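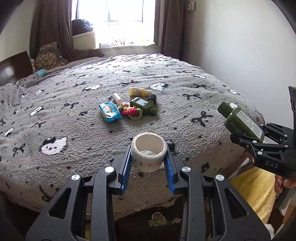
*A roll of white tape with small figures on it, and a blanket with cat faces.*

# How do health workers find out where a sickness came from?

Rhona Gillies
2023-12-18

Sometimes a lot of people in the same place get the same sickness at nearly the same time. This is called an **outbreak**. An outbreak can be big, with people sick in many countries, or it can be small enough to fit inside one school.

When there is an outbreak, some health workers look after the people who are sick. Others try to work out what started it. Their job has a long name, epidemiologist. You say it like this: ep-ih-dee-mee-OL-uh-jist. You can also call them disease detectives, and many of them don't mind.

This page follows a small outbreak in a made-to-measure way, one step at a time, using a town called Namcombe.

## Step 1: Someone notices

Namcombe has 1584 people, one doctor's office and one school. In October, the doctor saw several people who had been throwing up. Most weeks she sees one or two. This time there were more than usual, and they had all gotten sick within a day of each other.

The doctor called the health department in Velutby, the nearest city. Doctors have to report some sicknesses by law. They also report when something looks odd, even if they do not know the cause yet.

The health department sent two people the next morning.

## Step 2: Deciding who counts

Before you can count sick people, you need a rule for who goes on the list. Health workers call this rule a **case definition**. A case is one person who has the sickness.

The rule in Namcombe was:

- the person lives or works in Namcombe
- the person threw up or had diarrhea
- it started in the same three days

Someone with only a cough was left off the list. So was a man who had been throwing up two weeks before. He had been sick, but too early to be part of this outbreak.

Using the rule, the workers found 13 cases.

## Step 3: Asking a lot of questions

Next they talked to every person on the list, or to a parent if the person was little. They asked the same questions each time:

- When did you start to feel sick?
- What did you eat and drink in the days before?
- Where did you go?
- Is anyone else in your home sick?

This part takes a long time. People forget things. Try to remember everything you ate three days ago, including snacks, and you will see why it is hard.

The answers are kept private. When health workers write their report, they leave out people's names.

Many of the sick people in Namcombe had been to the same place - a party in the school gym for the end of the swimming season. That was a clue. But a party has food, drinks, door handles, bathrooms and crowds, and the sickness could have been spread by any of them.

## Step 4: Asking people who are well

This step surprises a lot of people. The workers also talked to 13 people who went to the party and did not get sick.

Suppose every sick person drank the lemonade. You might blame the lemonade. But if every well person drank it too, then the lemonade does not tell you much. You have to look for something that the sick people did much more often than the well people.

In Namcombe it was a cold rice salad. Of the sick people, nine had eaten it. Of the well people, only two had.

You may be wondering about the four sick people who did not eat any salad. Two had shared a bathroom with someone who was already sick. The workers never found out about the other two. Real investigations often end with a few gaps like that.

## Step 5: Going to the lab

Questions can point to an answer, but a lab test makes it stronger. Some of the sick people gave a sample of their poop in a small plastic jar with a lid. (Yes, this is a normal part of the job.) The samples went to the lab in Velutby in a cooler.

The lab found **norovirus**. A virus is a very tiny germ, much too small to see without a special microscope. Norovirus makes people throw up, and it spreads easily. Most people start to feel sick 12 to 48 hours after the virus gets into their body, and most feel better in one to three days.

The person who made the salad had felt fine that day. She had been sick the day before and thought it was over. People can still pass on norovirus after they feel better, mostly in the first few days.

## Step 6: Stopping it

The health workers did not wait until the end to give advice. They started on the first day and added to it as they learned more. They asked the town to do these things:

- Stay home for two full days after you stop throwing up.
- Do not make food for other people during that time.
- Wash your hands with soap and water after using the bathroom and before eating. Hand gel does not work well on norovirus.
- Ask an adult to clean up any mess with a bleach cleaner. Children should not use bleach.

The school also shut the gym for a day so it could be cleaned. After that week there were no new cases, and the workers wrote their report.

## Is it somebody's fault?

Usually not. The person who made the salad did not know she could pass on a germ. Health workers try to find the cause so they can stop more people from getting sick. They are not looking for someone to punish, and it is unkind to tease a person for being ill.

## Words to know

**Case** - one person who has the sickness being studied.

**Case definition** - the rule for who is counted as a case.

**Epidemiologist** - a person who studies how sickness spreads and how to stop it.

**Outbreak** - more cases of a sickness than usual in one place and time.

**Virus** - a tiny germ that makes copies of itself inside living things.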